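3.2 What ended up on the table

I'll be upfront that the table gave us more trouble than the blocks did! In the Donivgate pilot we used a dark top, and people kept telling us the pieces "looked heavy" before they'd touched a thing. So for the Flelness sessions we went pale, and I spent a very happy April afternoon moving blocks around on it to see which colors held their own. Red won easily. Even at a quick glance, the kind you give a table while reaching across it, a red cube stays put in your eye (plain wood is much quieter, and we liked having both). 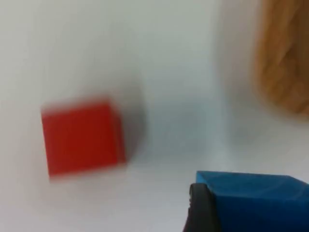
Figure 8. Red cube on the pale tabletop, with part of a wooden object at upper right.

Shadows are the other thing I'd ask readers to look at. On a white surface they go soft and gray and spread out next to the block, and several people in our sorting task told us they used them to judge how far away a piece was. We hadn't planned for that at all. After the first 305 trials we went back through our notes, found the same remark again and again, and added a question on shadows to the exit sheet – the Movatow version, for anyone comparing forms. Answers to that question are in Section 4, along with the sorting times for all 2041 trials.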